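Canvas tote for the play kitchen stuff, yes or no?

agata_m
30/12/2022
Okay so our play food has finally taken over the house and I'm trying a cotton tote for all of it. Mine has Chinese lettering on the front and long handles. It slumps the second you let go.

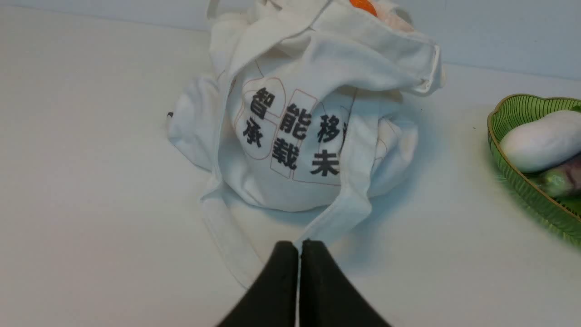
I like that it folds flat and weighs nothing. My sister swears by a hard bin, but where would I even put another bin??

bforsberg
Bin. Sorry! Kids can't see into a floppy bag, so they dump the lot on the floor. Ours did it all June.

tala.s
Disagree with Bendik, dumping is half the fun. We keep ours on a hook. Do you use a real plate for serving, Agata?

agata_m
Yep, a green one, and the veggies get piled up on it.
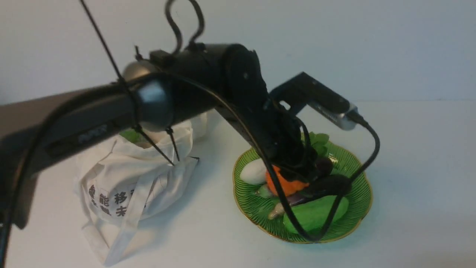 My rule is one plateful out at a time and the rest stays put (works on a good day).

guidoc
Glass near a toddler? I'd swap it. Melamine survives everything.

agata_m
Fair, but it's the pretty one with the wavy gold edge and I'm always right there.
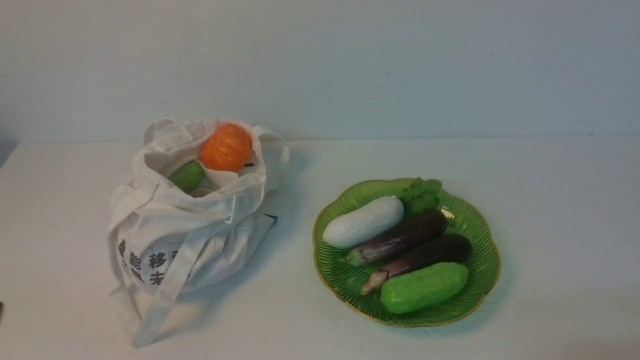 I'm sticking with the tote for now. Only thing I'd change is the straps, they flop all over the table. Has anyone shortened theirs?

tala.s
Just knot them, takes two seconds.

bforsberg
Still say bin.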